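Kaltard Bin Set
Learned picking from a bin, for research groups and teaching labs

Product code 2684. In the catalogue again from 28 December 2024.

The Kaltard Bin Set is the equipment side of the method which Carolina Meireles and Gonzalo Nieto developed at Preltden. Their question was simple to say and slow to answer: can an arm learn which block to take next, if the only signal it receives is whether the last pick was good or bad? The set lets another laboratory repeat the work with the same parts and the same rules.

How the method works

At the start of each trial the blocks are tipped into the bin and left as they fall. The fixed camera takes one view, the network proposes 16 candidate grasps, and the arm tries the one with the best score. A pick is good when the block leaves the bin and is still held above the rim. All other results are bad, also when the block was lifted and dropped later. The colour of the block is not given to the network. We use it only afterwards, for sorting the results.

In the June tests the most difficult case was a block lying close to a wall. The network learned after nine training rounds to push such a block away from the wall before closing the fingers – we had not programmed this. Two blocks which touch at one end are still a weak point, and we recommend to report them separately.

What you receive

Blocks in two colours, all of the same shape
One bin with sloping walls
Clamps for fixing the bin to your own table
Software with the trained weights and the full trial log
Printed protocol, in English

The arm, the gripper and the camera are not included. The software was written for KUKA arms. For other makes, please ask Reece Inskip before you order, because the motion part must be changed.

Setting up

Clamp the bin firmly. If it moves even a little during a push, the calibration is lost and the scores become unreliable. Scratches on the inside do no harm, but strong reflections can disturb the depth values, so keep lamps away from the back wall.

Delivery is from our store in Mokadbridge and takes three weeks. Orders and spare blocks: Barry Dobson.
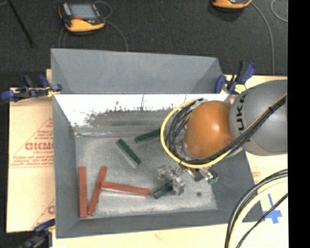 Spare blocks are sold singly in either colour. Please write the product code on your order, and tell us which gripper you use – the finger width must be entered in the software before the first trial.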